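Centro Vakevano
Inicio – Espacios – Formación – Preguntas frecuentes

Preguntas frecuentes sobre el uso de mesas con cuadrícula

Última actualización: 12/5/22

La presente página recoge las consultas que se reciben con mayor frecuencia acerca de las mesas de trabajo divididas en celdas, empleadas en el módulo Felia de disposición del servicio de desayuno. Las condiciones generales de acceso al Centro y las normas de seguridad del edificio se publican por separado.

¿Qué es una mesa con cuadrícula?
Se denomina así a toda superficie de trabajo dividida en celdas mediante tiras de cinta adhesiva. Cada celda se considera una posición. Las fichas de ejercicio del programa Flirkex indican qué piezas deben ocupar cada posición al inicio y al final de la sesión.

¿Quién puede solicitarla?
Pueden presentar la solicitud las personas matriculadas en el módulo Felia, el personal docente y las entidades con convenio en vigor. Las entidades sin convenio deberán dirigirse previamente a la secretaría, en la extensión 769.

¿Con qué antelación debe efectuarse la reserva?
La reserva se formalizará con un mínimo de dos días hábiles. En el mes de octubre, por coincidir con el inicio de los grupos nuevos, el Centro podrá limitar el número de reservas por solicitante.

¿Cuánto dura cada turno?
Cada turno tiene una duración de 55 minutos, incluido el tiempo necesario para disponer las piezas y retirarlas. No se admiten prórrogas cuando exista una reserva inmediatamente posterior.

¿Debe cubrirse la mesa con papel?
Depende del ejercicio. La ficha correspondiente señala si procede cubrir la superficie con papel kraft. En ese caso, el papel se extenderá antes de colocar la cinta y se fijará por los extremos. Los pliegues leves y las marcas de roce son admisibles; las roturas obligan a cambiar el tramo completo.

¿Qué tipo de cinta se utiliza?
Se utiliza exclusivamente la cinta azul facilitada en el mostrador de la sala Zwahlen. No se permite aportar cinta propia ni combinar colores en una misma mesa, salvo que la ficha lo disponga de forma expresa. Los rollos empezados se devuelven al mostrador.

¿Qué medidas deben tener las celdas?
La medida ordinaria es de 68 cm en el lado mayor. El lado menor se ajusta al ancho disponible, de modo que las celdas pueden ser cuadradas o rectangulares. Las tiras se colocan de borde a borde, sin interrupciones – también en los tramos en que una tira pasa sobre otra.

¿Qué piezas se entregan con la mesa?
El lote básico comprende vasos de plástico, cuencos pequeños y un tostador. Las piezas se recogen en el mostrador previa firma de la hoja de préstamo. Si se observa alguna fisura o falta una pieza, deberá comunicarse antes de comenzar el ejercicio; una vez iniciado el turno, el lote se entenderá recibido conforme.

¿Pueden utilizarse alimentos?
Se admite el pan de molde en los ejercicios que incluyen el tostador. Los líquidos quedan excluidos en todos los niveles del módulo. Las migas se recogen con un paño seco al finalizar y en ningún caso se arrastran hacia el suelo.

¿Cómo se numeran las posiciones?
La numeración comienza en la celda más próxima al borde desde el que trabaja el alumnado y avanza hacia el extremo opuesto, de izquierda a derecha. Los números no se escriben sobre el papel ni sobre la cinta. Quien necesite una referencia durante el ejercicio podrá conservar la ficha a la vista, siempre que no ocupe ninguna celda.

¿Puede colocarse una pieza sobre la línea?
No, salvo indicación de la ficha. La base de la pieza debe quedar dentro de la celda asignada. Cuando la pieza toque la cinta sin rebasarla, la posición se considerará válida en los niveles iniciales y deberá corregirse en el nivel avanzado.

¿Cómo deben quedar las líneas y sus cruces?
Los bordes de la cinta han de ser rectos y la anchura, uniforme. En los cruces, una tira se superpone a la otra sin recortar ninguna de las dos. Se tolera una irregularidad aislada en el borde siempre que no se haya levantado el adhesivo.
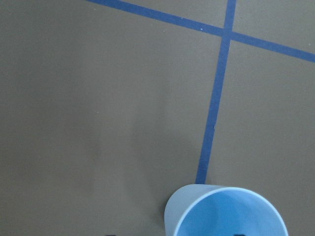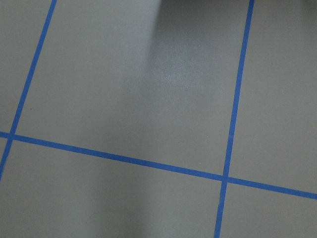
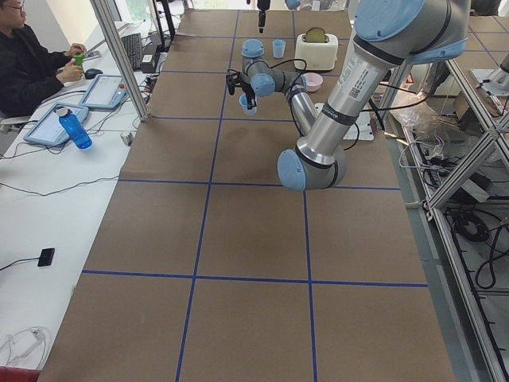
Cinta azul con cruces por superposición.

¿En qué orden se colocan las piezas del desayuno?
El orden general parte de la pieza de mayor volumen y termina con las más ligeras. En el lote básico, el tostador se sitúa en primer lugar, en las celdas del extremo opuesto, y los vasos y cuencos se reparten después con respecto a él. La tercera fotografía permite apreciar esta referencia: el cuenco rosa se encuentra delante del tostador blanco y uno de los vasos azul claro está de pie a su izquierda, mientras que las celdas más cercanas permanecen vacías. Los vasos se colocan siempre con la boca hacia arriba. Si la ficha incluye dos vasos iguales, cualquiera de ellos puede ocupar la posición indicada.

¿Quién retira la cinta al finalizar?
La cinta se mantiene entre turnos consecutivos del mismo nivel. Al término de la última reserva del día, corresponde retirarla al grupo saliente – despacio y desde uno de los extremos de cada tira. Los restos de adhesivo no deben rasparse con objetos metálicos; basta con avisar en el mostrador.

¿Qué ocurre si una pieza se extravía o se deteriora?
El desgaste derivado del uso ordinario no genera cargo alguno. En los demás supuestos, la secretaría comunicará por escrito el importe de reposición a la persona firmante de la hoja de préstamo, que podrá presentar alegaciones por la misma vía.

¿Dónde se obtienen las fichas de ejercicio?
Las fichas Flirkex están disponibles en el mostrador de la sala Zwahlen y en el área de descargas, dentro del apartado Formación. Las versiones impresas no se reservan.

Volver a Espacios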